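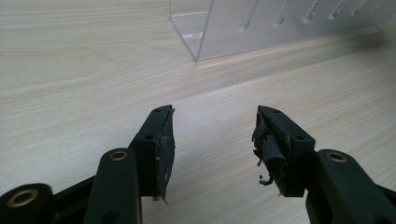

Unit 3: Desktop Storage and Clear Organizers

Course: Home and Office Organization, Porbridge Adult Learning
Instructor: Olga Gouveia
Handout revised 2025-07-04

What this unit covers

Unit 2 dealt with drawers and closed cabinets. This unit is about storage that stays out on the table: trays, letter racks, pen cups and open boxes. Most of the time goes to clear acrylic, which is what the majority of the class said they had at home when we did the survey in May.

Clear acrylic

A clear organizer takes up the same room as a solid one but looks lighter on a table. On a pale wood-grain top like the one in the photo, the grain shows faintly through the walls even when the acrylic is a little cloudy. On a dark top, dust and fingerprints are easier to see.

Cloudiness has several causes. Fine scratches from dry wiping are the usual one. Glass cleaner with ammonia is another, and it can also lead to small cracks along the edges. Wash acrylic with lukewarm water and a drop of dish soap, then dry it with a soft cloth. Paper towels scratch.

Slots and side panels

Look at the side panel of the organizer. It has slanted slots in the upper part. Slots change what a box is good for. Small flat items such as stamps or loose labels can slide out if the box is filled up to that level, so keep them low or put them in an envelope first. Slots also need cleaning. A cotton swab with soapy water reaches the inside edges.

Where to put it

Set the organizer toward the back of the table and leave the front clear for work. Check that you can reach the bottom of it while seated. If you have to stand up to get a pen, move it closer.

Keep it out of strong sun when you can. Paper fades quickly near a bright window, and so do some inks.

Sorting the contents

Empty everything onto the table. Put back only what you used in the past month. Things you use less often go in a drawer (see the Unit 2 notes on dividers). Heavy items such as staplers and tape dispensers go at the bottom.

Do not label the outside of a clear box unless other people share it. Adhesive labels leave a residue, and scraping it off with a blade marks the surface.

For next class

Measure one table or desk you use every day, length and depth. Write down what sits on it now. Bring one organizer from home, empty and clean. We meet in the Anghel room, second floor. Reading: packet page 82, section on open storage.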